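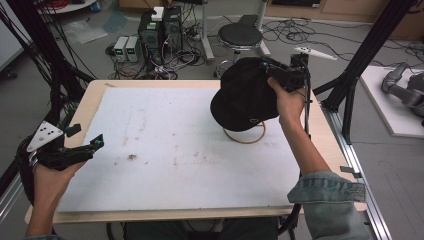 My mother kept autographs in a biscuit tin, and the one she prized above all the others was signed in green ballpoint on the back of a tram ticket. She would never say whose it was until you'd finished your tea. It belonged to an actor from a hospital serial that ran for 448 episodes and that hardly anyone under sixty remembers now, and the reason she loved it had very little to do with the show. He had held her umbrella while she looked for a pen.

I've been thinking about that umbrella a good deal since October, when I started asking people for their stories of meeting somebody off the telly. I expected gossip, and I got a bit of it (a certain game show host does not come out well, and I shall leave him be). Mostly, though, I got small favours and small slights, remembered in astonishing colour for decades afterwards.

A retired pharmacist from Clemberg told me about the leading lady who came in for throat lozenges and stayed to help an old fellow read the label on his tablets. A woman who spent her working life on the desk of the Skála, back when it was still a proper theatre hotel, said the comedians were nearly always the quiet ones. The villains were lovely. One of them, who had strangled half the cast of a Saturday night thriller, used to bring her mandarins.

Then there are the cold ones. A man who drove for the Enero film festival for 5 summers once had a matinee idol in the back seat for 90 minutes, and in all that time the great man said two words, which were "window" and "up". The driver was crushed. He'd seen every picture the fellow made, and he'd ironed a shirt specially. Years later he read in a memoir that the idol had buried his brother that same week, and he told me he felt ashamed of every time he'd trotted the story out at a barbecue.

I don't know that we ought to forgive everyone on those grounds - some people are plainly rude, famous or otherwise, and I've a neighbour who proves it every bin night. But it does seem a hard bargain, to be judged for good on the strength of one lift ride or one queue at the airport. I'd hate to be remembered for how I behaved the morning the hot water service went.

My own brush with fame, if you'd like it, took place at the Budus cafe, where I stood behind a newsreader and realised my slip was showing. She leaned over and whispered it to me very kindly, in exactly the voice she used for the cricket scores. I bought her a lamington. She ate half and wrapped the rest in a serviette for her husband.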